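Grovoncombe Extends Food Storage Guidance to All Households After Summer Outages

GROVONCOMBE, July 11, 2023. The Grovoncombe Office of Public Health has extended its food storage guidance to every household in the township, following a series of power interruptions that left parts of the Bullum district without electricity for most of a night. The guidance had previously been sent only to schools, licensed kitchens and residential care homes.

The change takes effect immediately and will remain in place through the end of August. Printed copies are being mailed to all 1,450 homes served by the Bullum substation. Other residents may pick up a copy at the township offices, the public library or the Kerik Street health center.

Under the guidance, a refrigerator that has lost power should be kept closed. An unopened refrigerator will generally keep food at a safe temperature for four hours. A full freezer will hold its temperature for up to two days, and a half-full freezer for one day. Once those periods have passed, meat, poultry, fish, milk, soft cheese, cooked leftovers and cut produce should be thrown out. The office asks residents not to taste food in order to decide whether it is safe.

The office received 227 calls from the public in the week after the longest interruption. Most callers wanted to know whether a particular item could be kept. Many of the questions concerned eggs, butter, opened jars and fresh fruit, none of which were covered in detail by the earlier version of the guidance. The new edition includes a separate page for each of these.

Butter and hard cheese may be kept if they have not been exposed to high heat and show no sign of spoilage. Opened jars of mustard, ketchup, pickles and jelly may also be kept. Opened mayonnaise, tartar sauce and creamy dressings should be discarded if they have been above 50 degrees for more than eight hours. Eggs in the shell should be discarded if they have been above 40 degrees for more than two hours.

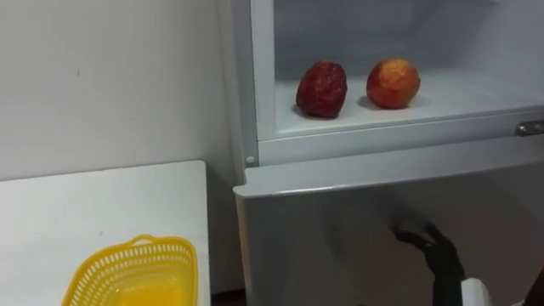
Whole fresh fruit is treated separately from other perishable food in the new edition. Uncut fruit with a sound skin does not become unsafe through a short loss of refrigeration, and residents are not advised to throw it away for that reason alone. Quality is a different matter. Fruit loses moisture in storage, and the loss is faster when it sits uncovered on an open shelf. A dark red fruit whose skin has turned leathery and deeply wrinkled has passed its best for eating fresh, whatever has happened to the power supply. Shriveling by itself is not a sign of contamination. Fruit that shows mold, leaks juice or has an off smell should be discarded, and any pieces stored against it should be washed and checked.

The guidance advises residents to keep fruit in a drawer or a loosely closed bag, and to use older pieces first. Cut fruit follows the same rule as cooked food and should be thrown out after two hours above 40 degrees. The same applies to fruit salad, opened canned fruit and fresh juice that has not been pasteurized.

The interruptions began after a fault in an underground cable near the Bullum substation. Service was restored in stages, and the last homes were reconnected shortly before dawn. A second, shorter interruption took place two days later while crews were replacing the damaged section. The township has been told that the permanent repair is complete, although further planned shutdowns may be needed while related equipment is tested. Notice of any planned shutdown will be delivered to affected addresses at least 48 hours in advance.

Inspectors visited 33 licensed food businesses in the district during the following week. All were found to have discarded food as required or to have kept satisfactory temperature records. Four were given written advice on the placement of thermometers. No business was ordered to close, and the office has received no confirmed reports of illness connected with the interruptions.

Hordiienko Market, the largest grocery store in the district, closed its chilled and frozen sections during the first interruption and reopened them after restocking. The store has agreed to display the new guidance at its entrance and checkout counters. Smaller stores may request a display copy from the office at no charge.

Residents who need to replace food may apply to the township's household relief fund. The fund offers a single payment of up to $100 per household. Applicants must live at an address where power was lost for more than four hours and must provide proof of residence. Receipts for discarded food are not required, but applicants are asked to provide a short written list of what was thrown away. Households that have already received a payment from a private insurer for the same loss are not eligible.

Application forms are available at the township offices and the Kerik Street health center. Completed forms may be returned in person or by mail. The office expects to decide most applications within ten working days. Forms will be accepted until the end of August, and applications postmarked after that time will not be considered.

Separate arrangements apply to refrigerated medicine. Residents who store insulin or other medicine in a home refrigerator should speak with a pharmacist before using any supply that may have become warm. Medicine should not be placed directly on ice or returned to the freezer section. The health center will keep a small refrigerated storage unit available for patients during any future interruption lasting more than four hours, and patients wishing to use it should call ahead so that labels can be prepared.

Parents and caregivers are reminded that prepared infant formula should be discarded if it has been above 40 degrees for more than two hours. Unopened ready-to-feed formula may be stored at room temperature in accordance with the label.

The office also recommends that each household keep a refrigerator thermometer, a cooler and several frozen gel packs. The thermometer should be placed near the center of the refrigerator, away from the door, and should read 40 degrees or below. Freezers should be kept at zero. Food that still contains ice crystals after an interruption, or that has remained at 40 degrees or below, may be refrozen, although its texture may suffer.

Discarded food should be placed in sealed bags and set out with regular household trash. To deal with the added volume, the township will accept extra bags from addresses in the Bullum district on the next two scheduled collections without the usual tag. Bags should not weigh more than 30 pounds each. Glass containers should be emptied before they are placed in recycling. Residents with compost service may use it for fruit, vegetables and bread, but meat and dairy products are not accepted.

After food has been removed, shelves and drawers should be washed with warm water and dish soap, rinsed and dried with a clean cloth. If an odor remains, an open box of baking soda may be left inside with the door closed. Refrigerators that do not return to a safe temperature within several hours of power being restored should be checked by a repair technician before they are filled again.

Landlords who supply a refrigerator as part of a rental unit are responsible for its repair under the township housing code. Tenants should report a fault in writing and keep a copy. Complaints that are not answered within five working days may be referred to the housing desk at the township offices.

The guidance will be reviewed in the fall, together with a report on the response to the interruptions. Written comments from residents will be accepted through August and may be left at any of the locations where the guidance is available. Large-print copies can be requested from the library's front desk.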